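Small towns should stop selling themselves with a pass

Trurach now has a visitor card. You buy it at the station or the tourist office, it lasts 4 days, and it gets you into the castle, the salt museum, the harbour tower and a long list of places you had no plans to see. The town is proud of it. I spent most of a week there in May and came away thinking it was a mistake.

My complaint has little to do with the price, which is fair if you use the card a lot. The trouble is what it does to the way people spend their time. Once you have paid up front, every hour sitting on a bench feels like money lost. I watched couples in the main square working out whether they could fit in the tower before the museum shut. They had a good coffee in front of them and they left half of it.

The Trurach card covers 37 attractions. I doubt the town has more than ten that deserve a special trip, and it's no insult to say so. It has a fine old market, a walk along the sea wall, and a street of bakers behind the church where the bread comes out at six in the morning. None of these is on the card, as you can't charge for them. A visitor following the leaflet could easily miss all three. 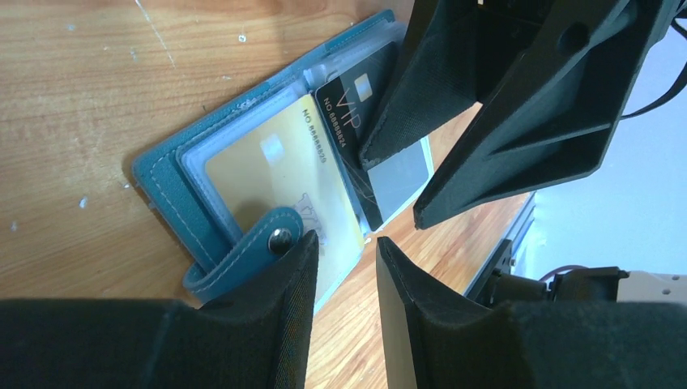
A card holder with clear sleeves.

Supporters of the scheme say that it spreads people out. In theory the crowds leave the castle and go to the smaller museums, and the smaller museums get the income. I can see the sense in that for a large city. In Trurach the result is that the salt museum, which used to be a quiet place with a very good guide, now has a queue of people who want their card scanned and stay for ten minutes. The guide has given up doing the full talk in the afternoons.

Compare this with Clekia, an hour up the coast on the slow train. Clekia has no pass. It has a free map, printed on one side only, and a bus that runs along the river as far as the old mill at Teser. The bus fare is paid to the driver. You get off where you like and you pay at the door if you want to go in somewhere. I went into two places in a day and remember both of them.

Clekia also puts its money into things that residents use. There are clean public toilets by the bridge, and the footpath to Teser has been properly drained. Over 1,000 people live along that valley and they walk on it all year. A visitor gets the benefit without having to buy anything.

I accept that a tourist office has to show results, and card sales are easy to put in a report. A good footpath is harder to measure — as is a pleasant afternoon. But Trurach already had what most people travel for. If the council wants to keep the card, it could start by cutting the list down to the castle, the tower and the museum, and by printing the bakers' street on the map in letters large enough to read.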